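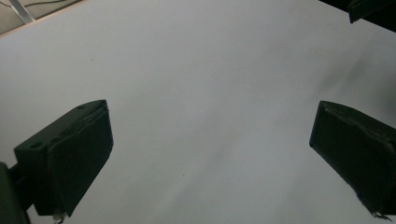

Gundadton, April

White Surfaces and What Ends Up on Them: A Report on the Shared Worktable
Submitted for Introduction to Workspace Design, second term

1. Why a table

Other groups in our section picked chairs, which have curves and a history. We picked the big pale worktable in the model room, mostly because we were already sitting at it when the sign-up sheet came around. The question we settled on was simple enough: does a plain white top help people keep a shared table clean, or does it only make them feel bad about it?

A matte, pale gray-white surface with no print or pattern gives dirt very little to hide behind. Two tiny dark specks are enough to pull the eye, and a soft gray shadow can pass for a smudge until you have already gone to get the cloth. One member of our group wiped a shadow twice. She has asked us to say that the light was bad.

2. What we did

We kept a log for 27 days. Anyone who used the table was asked to write down what they wiped off it, when, and with what. By the end we had 98 entries, of which 55 were legible. The rest appear to have been written with the paper resting on somebody's knee.

Crumbs led the list, followed by pencil dust, eraser bits and glue. "Unknown" had a strong showing. We had planned a separate category for coffee but gave it up in the first week, when it became clear that people will confess to glue and will not confess to coffee.

For comparison we used the speckled Dralta bench across the hall, which gets the same classes and the same cleaning. Its log had very few entries. We would like to report that the bench was cleaner, but then we wiped it with a damp white towel and looked at the towel.

3. Cleaning products

We tried the Trosico spray from the supply closet and plain warm water. Both took off pencil. Neither did much for dried glue, which came up best with a plastic ruler held nearly flat and some patience. The spray left streaks that showed only from the window side, so whoever sat there got a reputation for complaining.

4. Findings

People wipe a white table more often. They also wipe a smaller area, going after the one speck in front of them and leaving the far corner to its fate. On the speckled bench they wipe seldom, but when they do they tend to cover the whole thing.

Our survey reached 935 inboxes and we don't wish to discuss the response rate. Those who did reply preferred the white top for drawing and cutting, and the speckled one for lunch — a use neither room allows.

5. Problems with the study

The log sat on the table, so it reminded people to clean the table. We noticed this on day nineteen. Also, the Huenchumán reading on surface contrast was checked out all term, and section 1 would be longer if it hadn't been.

6. Next steps

Move the log to the door. Repeat with a mid-gray top. Buy a second cloth.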